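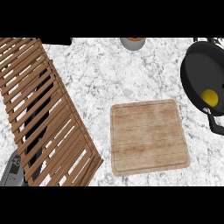
Washing Up by Hand: Your Questions

Home Guides Repairs Workshop Contact

4 min read

We love this subject at Bodstead, and the letters keep coming, so here are the ones we get most!

Do I need two basins?
One is plenty if you rinse under the tap. Two is lovely, though — soapy on the left, clean on the right, and you'll fly through a big supper.

What order should I wash in?
Glasses first, then silverware, plates, and last of all the greasy pans. Change the water when the suds go flat. Halvard Engström, who ran the kitchen at our Jurkerau guesthouse for nine summers, changed his before the pans every single time, and I've copied him ever since.

How do I look after a wooden dish rack?
Stand it up on end to dry between loads and let air get at both sides. Scrub between the slats with an old toothbrush once a week. Every February I give mine a thin coat of food-safe mineral oil and leave it overnight (it drinks it right up!).

There are black spots on the wood. Is it ruined?
Probably not. Try white vinegar and a stiff brush, then dry it well. If the spots are soft when you press them, replace that slat.

Can I leave water on a granite counter?
Wipe it up when you finish. Sealed stone copes fine with drips, but hard water leaves a chalky ring that's a pain to shift.

Brush or sponge?
Brush, brush, brush! It dries faster and gets into jars. Our Gudis brush has a head you can swap out, and I get seven months from each one.

Do you sell spare slats?
Yes, in packs of nine. Measure yours first and send us the length.

We use cookies to remember your preferences. Accept Manage settings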